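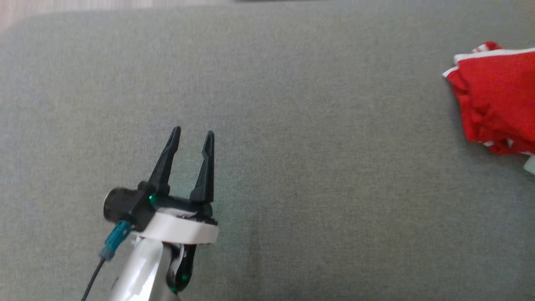
Plarnance Upholstery Fabric — Fleritz Gray
Sold by the yard or by the bolt

Fleritz is our plain gray. It goes with everything, mostly by declining to argue. Customers who spend May looking at mustard velvet tend to come back in June and order this.

The weave is fine, even and tight enough that a cat will have to put in some effort. It looks cooler near a window and a bit greener under a lamp, so please order a swatch before you paint the room to match. We've had that phone call.

Details
Content: 100% polyester
Bolt length: 286 inches
Item number: 666 (we inherited the numbering and the sofa will be fine)
Other colors: Chambi (sand), Tralov (a blue that thinks it's gray)

What to use it for
Seat cushions, ottomans, headboards, window benches. It's too heavy for curtains, though people try. Use a size 16 needle and go slowly over the piping — your machine will tell you when it's unhappy.

Care
Vacuum with the soft brush. Blot spills with a white cloth and cool water. Cushion covers can be washed cold and line dried. Put them back on while they're slightly damp or plan on a wrestling match.

Ordering
Swatches ship free. Cut yardage can't be returned, so measure twice and then have someone less optimistic measure again. Tralov is on back order, with 227 yards expected in the next delivery.

Prices last updated June 1, 2023.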